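The Prutdale Robotics Club had 20 members in September and six by January, and the six of us were the ones who didn't play a sport. We met in the room behind the band room, which meant that everything we ever built was built to the sound of trombones.

The Bistthorpe Open was a simulation contest that year. The organizers had done a real one the spring before, and somebody's robot had gone through somebody's laptop. So now you wrote your code at home, sent it in, and a computer in Bistthorpe ran your gripper through 1000 tries at picking things up in a place that didn't exist. First prize was 500 dollars. Second prize was a license for Aritach, the simulator we were already using for free.

We named our gripper Pruvost. It was supposed to be a temporary name, taken from the label on a box of cough drops, but our captain typed it into the entry form and the entry form didn't have a back button.

Pruvost was good with blocks. He was good with cans, fair with balls, and he had a real gift for knocking over cones. What he could not do was pick up anything flat. He would come down over a card like a man looking for a contact lens, open his fingers, close his fingers, and rise up again with great dignity, holding air. The log would then say GRASP COMPLETE. We had written the log ourselves.

"Maybe he doesn't want it," our captain said.

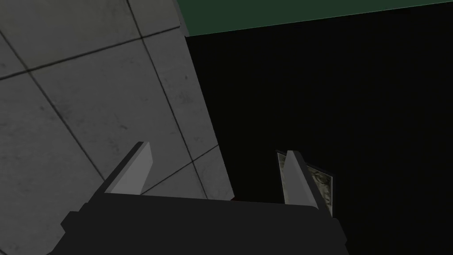 By the second week I had opinions about floor friction. I had them at dinner. My mother, who had spent her whole life picking up flat things without a single line of code, suggested he slide it to the edge of something and grab it there. I explained, kindly, that it was more complicated than that. Then I went upstairs and wrote it in 20 minutes.

It worked on the third run. Pruvost put one finger on the card, dragged it along, let it hang over the edge and pinched it - a little smugly, I thought. The trombones were doing scales at the time. We cheered so loud that the band teacher came in to ask if someone was hurt.

We mailed off the code at 11:50 at night, ten minutes ahead of the deadline. The results came back in a spreadsheet. Pruvost had picked up the card 600 times out of 1000, which beat every other team in the state. He had also, having learned to love edges, dragged every block, can and ball he met to the nearest one and dropped it off.

We took second. The license was good for a year, and our captain filled out the form to claim it. Under "name of user" she put Pruvost.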